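Do plastic bowls really need to be dried by hand before stacking?

Posted in Kitchen & Storage, October 2025

Tania Sikder

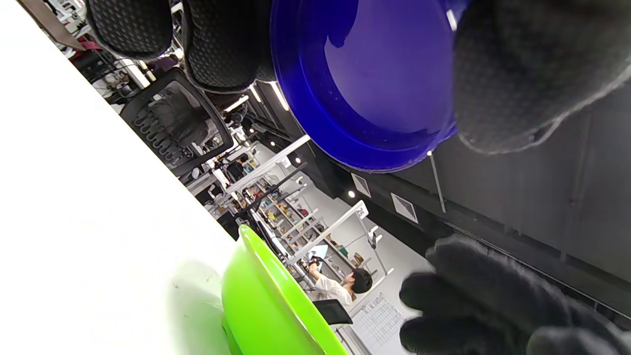 Blue bowl upside down over the table, green one underneath.

We keep a set of colored plastic bowls in the break room at work and they get used for everything from salad to screws. My coworker insists each one has to be turned over and wiped inside and out before it goes on the stack, or they "seal together" and start to smell. I think that's a lot of fuss for a plastic bowl. I've stacked mine at home straight from the rack since I moved in and I can't say I've noticed anything. Is there a real reason, or is this one of those rules people repeat?

Also, the white table picks up little dark specks that end up on the rims if you set the bowls face down. Should they go face up instead?

Kavinda Liyanage

Your coworker is half right. Two bowls of the same size with water between them will stick, and it's annoying to pull them apart. The smell I'm less sure of. I've had it happen with lids left on, never with open bowls. If yours sit in a rack until they're dry, wiping them on top of that does nothing I can see.

What I would do is mix the sizes, so they don't nest so tightly. Wipe the table first and the specks stop being a question. Face up collects dust, face down collects whatever is on the table. Pick one.

I wouldn't buy a special rack for this. Somebody here always recommends the Duteo one and I have yet to hear what it does that a dish towel doesn't.

Nusrat Hettiarachchi

always dry them!! plastic holds water way more than glass does, everyone knows that. I use paper towels, a pack of 200 lasts me until December

Yannick Renaud

"Everyone knows that" is doing a lot of work there. Plastic doesn't soak up water like a sponge. It does tend to come out wetter than glass because it doesn't hold heat as well, so the drops sit there longer. That's a reason to wait. I don't see why it means 200 paper towels.

For the screws: keep one bowl for those and don't put food in it again. I'd worry about that long before the stacking.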